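Portada Educación 20 dic 2018 El club de robótica que ensaya con un vaso

Educación, Entrevista

El club de robótica que ensaya con un vaso

Nisreen Chidiac coordina desde noviembre el proyecto Zirska, con el que un grupo de estudiantes prepara su primera competición de manipulación doméstica. La prueba que han elegido parece pequeña: coger un vaso de plástico de la encimera de una cocina, llevarlo a otro punto y dejarlo de pie. Chidiac calcula que el grupo lleva unos 400 intentos, repartidos entre las tardes del club y algún sábado suelto.

«Elegimos el vaso porque todos creían que iba a ser fácil», cuenta. «La primera semana propusieron una cafetera, un cajón con cubiertos, hasta fregar platos. Les dije que empezaran por un vaso y que ya hablaríamos de la cafetera en primavera.»

El club tiene 44 inscritos, pero en Zirska trabajan de forma estable muchos menos. Natalie Marsden se ocupa de la trayectoria del brazo y Trevor Inskip, de la pinza. Los demás se turnan en el registro de intentos, una hoja de cálculo donde se apunta la posición de partida, el resultado y una nota breve si algo ha salido mal.
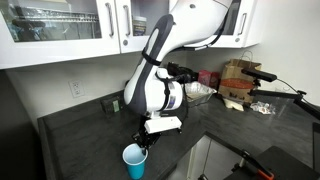

«Al principio anotábamos solo si salía o no salía», explica Marsden. «Con eso no aprendes nada. Ahora distinguimos si el fallo está en la bajada, en el cierre o al soltar. La mayoría de los nuestros están al soltar.»

Marsden estudia segundo curso y llegó al club sin haber programado nunca un brazo. Dice que lo más lento fue acostumbrarse a trabajar con dos sistemas de referencia, el del robot y el de la cámara, y a no mezclarlos. Un error de signo les costó una tarde entera – lo encontró una compañera que estaba repasando el código para otra cosa.

Inskip prefiere hablar de los dedos. Hay dos maneras de coger un vaso abierto: rodearlo por fuera o meter un dedo por la boca y apretar la pared. El grupo se ha quedado con la segunda. «Por fuera necesitas abrir mucho y tener sitio a los lados. Por el borde necesitas menos espacio, pero si bajas un poco de más empujas el vaso, y si bajas de menos se te escapa», dice.

También practican con el vaso tumbado, que en el reglamento de la competición da puntos adicionales. 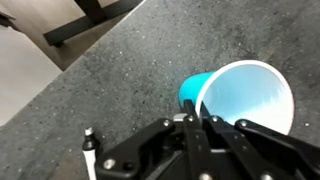
«Tumbado, el vaso rueda», resume Inskip. «Lo tocas y ya no está donde la cámara te dijo que estaba. Tienes que acercarte despacio y cerrar sin dudar. Despacio y sin dudar son cosas difíciles de explicarle a un programa.»

El grupo probó en noviembre un planificador escrito por antiguos alumnos, al que llaman Hakim. Lo abandonaron para la aproximación final y lo conservan para los movimientos largos. Según Marsden, Hakim calcula rutas limpias, pero tarda demasiado en corregir cuando el objeto se desplaza. La parte nueva la han escrito ellos y todavía no tiene nombre.

Sobre el lugar de trabajo, Chidiac es partidaria de la cocina. Otros equipos ensayan sobre un tablero liso y con luz controlada. Ella cree que así se llega antes a un buen porcentaje y que ese porcentaje sirve de poco cuando cambian la luz o las cosas que hay detrás del objeto. «Una encimera refleja, tiene esquinas, tiene cosas encima. Si el programa se confunde con una tostadora, quiero saberlo ahora.»

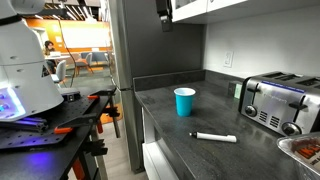
¿Qué nivel hace falta para entrar en el grupo?

«Ganas de repetir», responde Chidiac. «Pedimos algo de Python y lo demás se aprende dentro. El primer mes nadie toca el brazo sin un veterano al lado, y la parada de emergencia se explica antes que cualquier otra cosa.»

La competición exige completar la prueba varias veces seguidas sin intervención humana. Tracey Dobson, exalumna y asesora del equipo, insiste en que ahí se pierden casi todos los puntos. «Un equipo enseña su mejor vídeo y parece que lo tiene resuelto. Luego le pides que lo haga diez veces y se cae a la cuarta. Yo les pido las diez.»

Dobson ha propuesto además que el vaso pueda acabar cerca del borde delantero de la encimera. El margen allí es menor y obliga a medir bien la altura antes de abrir los dedos. 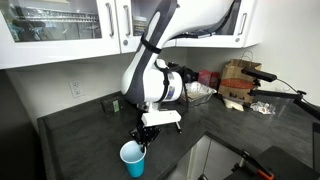

El brazo, con la pinza en el borde del vaso, en la parte delantera de la encimera.

Marsden reconoce que esa variante no le hizo gracia. «Había conseguido una racha buena en el centro y me tocó volver a ajustar la altura. Pero tenía razón, el error ya estaba, solo que en el centro no se notaba.»

Después de las vacaciones el grupo quiere cambiar de vaso, primero por uno más alto y luego por otro transparente. Inskip tiene pendiente comparar dos juegos de dedos con distinta superficie de contacto. La cafetera sigue en la lista, en la última línea, con un signo de interrogación que Chidiac no ha querido borrar.

Las inscripciones para el segundo cuatrimestre se abren en enero en la secretaría del club.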